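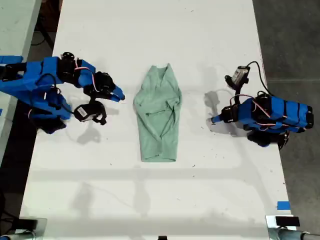
I finally did it – I learned to iron a shirt properly, and I'm thirty-something years late! My whole life I've been a "hang it in the bathroom while the shower runs" kind of person. Then Lovely Gatchalian, who sits across from me at work and always looks so crisp, offered to show me how she does hers, and I dragged a bag of shirts over to her place in Pudgate on Saturday.

First surprise: the order matters a lot. Collar first, from the points in toward the middle, then the yoke (that's the piece across the shoulders, I had to ask), cuffs, sleeves, and the big flat parts last. I'd always started with the back, then crushed it all over again doing the sleeves.

Second surprise: damp fabric! Lovely sprays each shirt with plain water, rolls it up like a burrito and leaves it for 20 minutes before the iron gets anywhere near it. I tried one dry and one rolled, and the rolled one was so much easier that I laughed out loud. Cotton especially just gives in.

Linen is still beating me. I have 2 linen shirts from my uncle Danilo and they both came out looking like a road map, even on the hottest setting with steam. If you have a trick, please leave it in the comments, I'll try anything.

I did all the work shirts again last night while listening to an old radio play, and it was – I can't believe I'm typing this – a really nice evening. The button side still takes me forever. Next up is pleats, and Lovely says I should borrow her sleeve board for those, so I'm picking it up on Thursday.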